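Bindia to Require Full Ingredient Lists on Loose Candy Starting in March

Shops in Bindia that sell unpackaged candy will have to post a complete ingredient and allergen list at the point of sale under a labeling rule approved by the city council. The rule takes effect in March and covers bulk bins, counter trays, jars and any other container from which pieces are sold singly or by weight.

Until now, only sealed retail packages had to carry the full list. A piece sold out of its original bag or carton could be offered with a product name and a price, and the seller was expected to give ingredient information on request. City inspectors found that the request system often failed at the counter. In a survey of 598 points of sale, staff at 548 could name the supplier of a given candy, but many could not produce the supplier's ingredient sheet during the visit.

"The sheet exists in nearly every case," said Marlina Yusof, who heads food labeling at the city health office. "It is in the back room, or it went out with the carton. The customer is at the counter and has a minute to decide."

## What the rule covers

The posted list must name every ingredient in descending order by weight, with milk, egg, soy, wheat, peanut, tree nuts and sesame in bold type. Color additives must be listed by name. The phrase "artificial colors" will no longer be accepted for loose goods.

Individually wrapped pieces are included if the wrapper does not carry the list itself. This was the most disputed clause in the draft. Small hard candies and lollipops are commonly wrapped in film printed with a flavor name or a pattern, and the legal text stays on the outer bag. Once the bag is opened and the contents are tipped into a tray, the text is separated from the product.

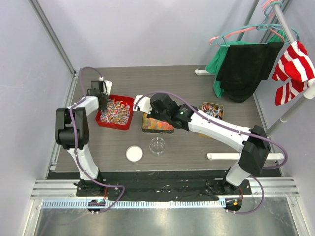
## Mixed assortments

Mixed trays are handled separately. A seller may post one combined list for the whole assortment, provided that it includes every allergen present in any piece. The alternative is a list for each variety, keyed to wrapper color or shape. Inspectors expect most shops to choose the combined version, although it can make a tray look more restrictive than its contents. A single variety containing milk, for instance, places milk on the sign for everything.

Refilling is the weak point. If a new variety is added to a tray that is already on sale, the sign must be replaced before the tray is offered again. Shops must keep supplier sheets for 20 days after the last piece from a lot is sold, on paper or in electronic form.

## Cost and compliance

The council's estimate puts the cost to a small shop mainly in staff time. Trendgate, a wholesaler that supplies independent grocers in Bindia and Rathore, said it will print a tear-off list on the inside flap of its bulk cartons. Purchasing manager Gumaro Barrera said the change would be in place before the rule takes effect for domestic products, with imported lines to follow.

"For imports we have to translate and then verify against the manufacturer's specification," Barrera said. "The color additives are the slow part – the same dye can appear under a number, a chemical name or a trade name."

Wenceslao Rosales, who owns two convenience stores on the east side, told the council that the type size in the first draft would have required a sign larger than the tray it described. The minimum letter height was reduced in the final version to match the standard already used for bakery cases. Rosales said he still plans to cut the number of candy varieties he sells loose.

Penalties begin with a written notice. A shop then has 5 working days to post the list or withdraw the product. Fines apply only after a second failed visit within the same license year.

Temporary stalls and school fundraisers are exempt when they sell candy in the manufacturer's sealed package. They are not exempt when packages are opened and divided.

The neighboring district of Vutura is considering a similar measure. Citlali Espinoza, a member of its health board, said the board would wait for Bindia's first round of inspection results before setting a hearing.

The health office will publish sign templates in English and Spanish on its website. Retailers can submit a completed sign for review at no charge, and the counter for walk-in questions is open until 4 p.m.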